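Household Practice, Week 3: Washing Up and Loading
Reading time: 2 min

Most of what gets passed around as good dishwasher practice has never been tested by the person repeating it. These notes go with Josefien Vandenberghe's talk and should be read with the same suspicion.

Start with rinsing. The Trumska booklet tells you to rinse everything. The Mendon booklet tells you to scrape and leave it. Each is very sure of itself, and neither says how the claim was checked. My own view is that scraping does most of the job, but I've only tried it on my own plates, so don't quote me.

Next, the stop between table and machine. Plenty of kitchens use the sink as a parking spot, with a rack in the basin to hold plates upright. The usual defence is that it saves handling. I doubt it. Every plate parked in the sink has to be picked up again.

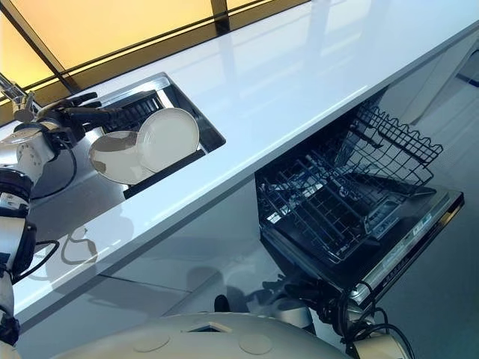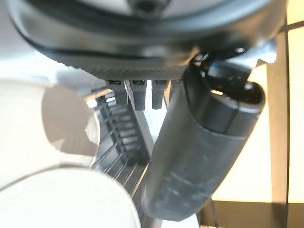 Then there's the question of which rack to fill first. The common advice is bottom first, so that drips from above don't land on your sleeve. Fair enough, though an upper rack left out over the lower one makes that awkward, and I've seen the advice given by people who plainly don't follow it.

Be wary of numbers as well. The Amadi leaflet promises 96 out of 100 plates clean on a short cycle. Clean by whose standard? Dried egg or toast crumbs? Until somebody says, treat it as colour for the brochure.

For next week: wash 20 plates at home, half rinsed and half scraped. Write down what was on them before you start. Have someone else judge the results without knowing which were which. If the two lots look the same, put that in your notes too.

The Seltetti reading is optional and I wouldn't rush.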